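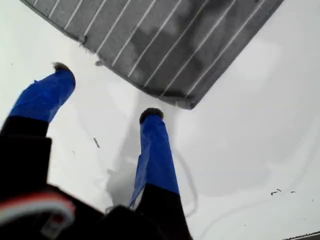 Plurndale, October – The Skulari Scholarship Program is happy to announce that applications are open for its next round of boarding places at the Hladun College of Further Studies, and families all over the Zambridge district are warmly invited to take part.

The program offers 300 funded places for students who have finished tenth grade and would like to go on to a two-year college course. Tuition, meals and a dormitory bed are covered for the full length of the course, and students who live far out of town can also ask for help with their bus fare home at the end of each term. Last year 3666 young people sat the entrance test, more than in any year since the program began, and the staff in the admissions office are still talking about how full the halls were!

The test lasts 2 hours and covers math, science and English at tenth-grade level. There is no interview, and no points are taken off for a wrong answer, so students should feel free to try every question. Applicants may pick any of the test centers in the district when they fill in the form, but they can't switch centers once the form has been sent in.

"We know that filling in a college form can feel like a very big step, especially in a home where no one has done it before," said Helju Siliņa, director of admissions. "Please call us, or come by and sit down with us – we would much sooner answer the same question all day long than have a student miss the test over a missing signature."
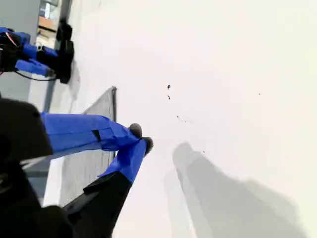 Vija Jaunzems said she had nearly talked herself out of applying two years ago, and that the practice papers, which she worked through at the kitchen table with her younger brother, were what gave her the nerve to go on test day.

Practice papers can be picked up free of charge at the Plurndale office, which is also open on Sunday afternoons while applications are being accepted. Questions may be sent to Arūnas Luik in the admissions office.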